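New lights for the old workshop hall in Merthorpe

The workshop hall at Stubbs Yard in Merthorpe is open again after its lighting was renewed in April. The hall was closed for 6 weeks, and the groups which normally meet there had to use the smaller room over the gate.

The old lamps were put up when the building was still a store for the Mutham railway line. Many users complained that they were too weak for fine work, especially in winter, when it gets dark before the evening groups begin. Two of the lamps also made a loud humming noise, and this was disturbing for people who wanted to talk at the tables.

Now there are fluorescent fixtures under the white corrugated ceiling, and the light reaches the brick wall as well. The work was done by the firm Nukow, which also checked the wiring in the entrance and in the corridor.
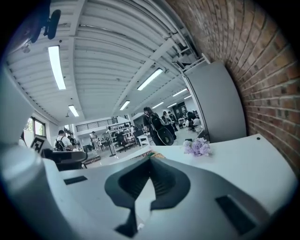

The cost was a little lower than expected, so the rest of the money will be spent on new stools. The yard has already ordered 4 of them to try, and if the users are content with the height, more will follow before the autumn.

The brick wall stays without paint. There was a proposal to make it white for more brightness, but in a survey among the users 66 of 136 answers were in favour, and this was not enough. Some people wrote that they like the wall as it is, and others were worried about damp under the paint.

The tabletops may be used as before. Please do not leave glue or unfinished pieces on them overnight, and write your name on everything that you put in the store room. Things without a name are kept until the end of the month.

The hall can be booked for mornings and evenings at the desk in the entrance. The evening groups start again at 6 o'clock, and the side door is open from half past five. The key for the side door must be returned to the desk on the same evening.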